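Small thread on bench layout for handling small boxed parts. White top, matte, nothing stored on it between jobs. Matte matters: gloss throws reflections around a black part.
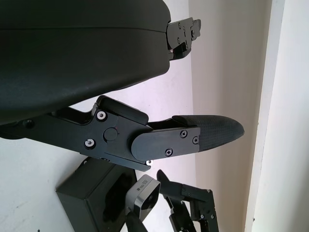
Pivot cap, washers, Phillips heads.

2/ Fasteners get checked before each session. Five minutes. Loose ones go in the Husmont log, dated, even if retightened on the spot.

3/ Part goes mid-table, well in from the near edge. We tried the corner in July and lost 9 parts to the floor.

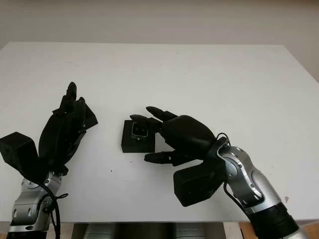
4/ Same goes for the parts that look too heavy to roll. They roll. Wipe the top between parts too, specks show up on white and end up on the part.

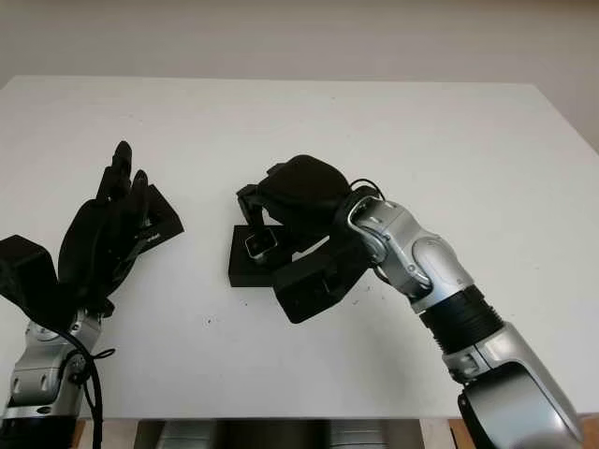
Ulolell
Bench technician, Montoya

5/ Cables: tie them at the wrist, leave slack below. Next thread: lighting.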